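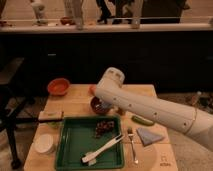
Third evening on the arm, and I still don't see what we're building it for. Dariusz says it will set out a lunch by spring. I can set out a lunch now, in February, with the hands I came with.

To be fair to him, the shoulder noise is gone. He took the cover off again last night, found one screw he had put in crooked, and put it back straight. I had been blaming the gearbox for two weeks and wrote as much in the shop log, so I'll have to go and cross that out. The wrist still has play in it. Inger measured it with the dial gauge and got 2 mm, then 3, then 2 again, and we argued over whether that was the wrist or the gauge. My money is on the wrist. Dariusz's is on the gauge, of course.

The table was my idea and I'm starting to regret it. I said if it's meant to deal with food then give it food, real bowls and a fork and a napkin, none of those foam blocks Kaj printed the stickers for. Everybody liked that. Now every change to the code means somebody has to think about grapes. Kaj wants a grip setting for each thing on the table. I asked what happens when it meets something that isn't on his list and he said we'd add it to the list.
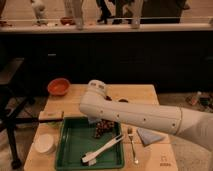
Green tray, tongs, fork, and the arm up over the back of the table.

Long talk about the tongs. Inger would like the gripper to pick them up and use them, the way a person would. I think that's a hand holding a hand, and twice the slop at the tip. If we have 2 mm at the wrist, what do we have at the far end of a pair of plastic tongs? She said to write that down and test it, so I am writing it down.

Cost so far is $18 over what we agreed for the month, all of it connectors. Vibeke let it go. She did ask when she gets the long bench back and Dariusz told her four more sessions. I've heard four from him before.

For next time:
mark zero on the base ring with paint, the tape keeps creeping
longer cable tie at the elbow
ask Arwel for his good gauge and settle the wrist question
fix my entry in the log

Home by eleven. Knee sore from the shop floor. Dariusz has already sent a message about adding a second arm, and I haven't answered it.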